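Ticket 61 — Plulerora serving bench, right arm pausing with the spoon
Opened Nov 3, 2019 by the Utia kitchen support desk

Hello all, and thank you to the early shift for writing this up so carefully. The right arm has been stopping for 8 seconds before it tips the spoon, and the Raudsepp panel logs it as a soft fault. I know you've been hovering nearby to press resume, which rather spoils the point of being freed for the front counter!
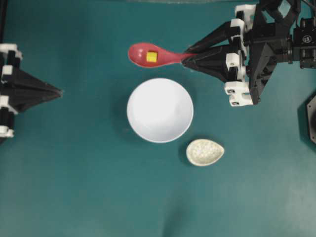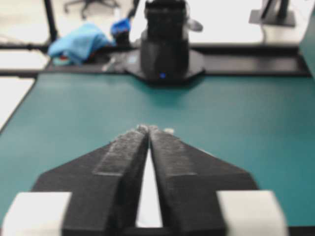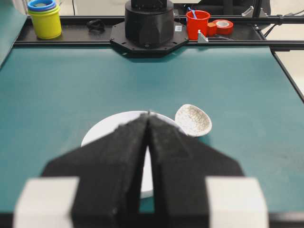 Ticket 61: red spoon with yellow cube in the first; gripper fingers in the other two.

I've put the wait setting back to its July value and asked Rernero for a fresh finger pad — please keep noting any pauses until it arrives. Seven clean runs and I'll happily close this. Status: waiting on part.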